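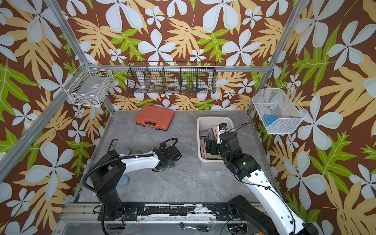 Njoroge Temba

Started at seven because I wanted the cell before Dorota's group came in. Coffee first, then homed both arms. The left one complained about joint 4 again and I had to power it down and bring it back up. After that it behaved for the rest of the day, so I still have no idea what is wrong with it. Bogdan says it is the cable. Bogdan says everything is the cable.

The job this week is the bins and baskets task for Caston. One person drives both arms from the leader pair, takes things out of the white bin and puts them where the card says, and the whole run gets recorded. Then you reset and do it again. The target they gave us is 2,000 good runs by the end of August. Henryk keeps the number on the whiteboard and I try not to look at it when I walk past.

I did 72 today, which is my best so far. I threw away the ones where I dropped something and chased it across the floor. Telma thinks we should keep those, on the grounds that a model that has never seen a drop will not know what to do after one. I think she is probably right about drops where you recover quickly. Mine were not quick. In one of them I spent most of a minute pushing the same piece along the marble-patterned floor with the back of the gripper, and I don't want anything learning that from me.

The white box is the hard one. It stands upright toward the back of the bin and I have to come in with the right arm nearly at full stretch, and at that reach the wrist feels slow to me. There is a delay, or I imagine there is. What works is to stop above the bin, let everything settle, and only then go down. I was told this on my first day and I did not listen. When I hurry I catch the boards with the red edges and the whole bin shifts, and then the reset takes longer than the run did.

My other bad habit is forgetting the left hand. If I am busy in the bin on the right, the left arm sinks bit by bit until it is hovering just over the floor, because my own arm is getting tired and the robot copies it. Dorota noticed this when she played back yesterday's runs. She said you can tell which ones are mine from the left arm alone. I put a rolled towel under my elbow after lunch and that helped some.

New wallpaper is still strange to work in front of. Big pale flowers and green ferns on brown, on every wall. We change it so the model doesn't get used to one background, and this is the fourth pattern since I started. The plain gray was easier on me. With this one I lose the black gripper against the dark parts if I look at the screen, so I have gone back to looking straight into the cell. The black mesh basket on the back wall is the worst spot for it. Telma likes the flowers and wants the leftover roll for her hallway.

Henryk came by at 2 with someone from the Zundircombe office who wanted to try it. She was good at it, better than I was after my first week. She picked things up with the left, passed them to the right and only missed once. She asked why we don't just write a program for it, and Henryk gave her the long answer. I used the time to eat my sandwich.

After they left I tried doing the baskets on the side walls in a different order -- left first, then right -- to see if it saved my shoulder. It did not save my shoulder. It did mean I crossed the arms less, so I will keep it. I need to write it on the sheet so the others do some their way and some mine. Dorota wants variety but she wants it written down.

Things for tomorrow. Ask Bogdan to look at joint 4 anyway, and let him change the cable if it makes him happy. Clear the tray below the front rail, the ratchet wrench and the green screwdriver ought to go back in the tool drawer. Find out if the orange case is meant to stay in the cell for the next set or comes out. Bring a proper cushion.

Home by six. Shoulder sore, right hand fine. Made soup. I reached for the salt and caught myself stopping above it first, waiting for it to settle.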